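Stultthorpe Robotics Club – About Us

Home
About
Join
Contact

Who we are

We're the after-school robotics club at Stultthorpe. Grades 8 to 12. Two afternoons a week in the old drafting room, second door past the gym, more often in the weeks before a competition. No experience needed. Half of us had never touched a line of code before we signed up.

Page last updated Monday, June 29, 2020. Sorry it's a bit rushed, Silvan wanted it online before summer break.

What we do

Manipulation, mostly. Meaning picking stuff up and putting it where it goes. Other clubs drive rovers or throw balls, and we did a year of that too (see History). These days it's bins and blocks. The main project is the shape sorter task: blocks, a base with cutouts, a bin with sloped walls so nothing rolls off onto the floor. Sounds like a toy for toddlers. Try writing code for it.
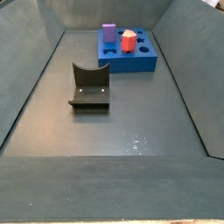
The sorter bin, two blocks up on the blue base.

Every block has its own problems. A star only fits so many ways. A pentagon is close enough to round that the camera code mixes up its angle, then the block goes in crooked or not at all. Iason Stergiou wrote the first version of the angle finder in February and it has been rewritten since by pretty much everyone. There's a shared notebook. Please write in it. Please date your entrys.

How a session goes

Sign in. Safety glasses. Short stand-up, who's on what. Then groups:

Vision – finding the blocks, working out which way they face
Motion – grasp points, paths, not hitting the walls
Build – bins, brackets, mounts, repairs
Scoring – runs the trials, keeps the log, settles arguments

You can switch groups whenever you like, just tell Yuk-lan so the list is right. A full set is 70 trials on the same layout and yes it gets boring, bring a snack (not near the bins).
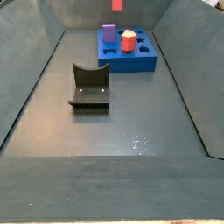

Build group is the one people overlook and it shouldn't be. Bahman Kiani runs it and he'll teach you to measure, cut, paint and sand before he lets you anywhere near the good drill. We paint our bins a flat dark color to keep glare down. Small parts are where most beginners start. Take the black bracket on the left of the floor, with the dip in its top edge and the two screws through its base: you learn a lot from drawing up something like that, getting the hole spacing wrong and drawing it up again. Bring your own pencil. Ours dissapear.

History

Started by Leonidas Economou, who teaches physics, with a handful of kids and one box of motors. First competition was the Mikkelsen Cup over in Tiststead. We came in 10th and were thrilled. Next year was the rover, which we don't talk about much – it's on the shelf by the window if you want to see it. Then the switch to sorting, and the Vindier Student Challenge, where our best full set came to 59 blocks placed out of 70. That's still the club record. Beat it and you get your name on the door.

Who runs it

Leonidas Economou – faculty advisor, has the keys
Yuk-lan Tang – club president, schedules, sign-ups
Bahman Kiani – build lead
Iason Stergiou – vision lead
Silvan Gisler – this website, the log, scoring

Joining

Form's at the front office or ask any of us. Needs a parent signature. No fee, the school covers parts. We'd like more people in Motion especially, almost everyone picks Vision first. If you can only make one afternoon a week that's fine, say so on the form.

Closed over the summer, back the second week of school. Questions before then go to Mr. Economou through the school office.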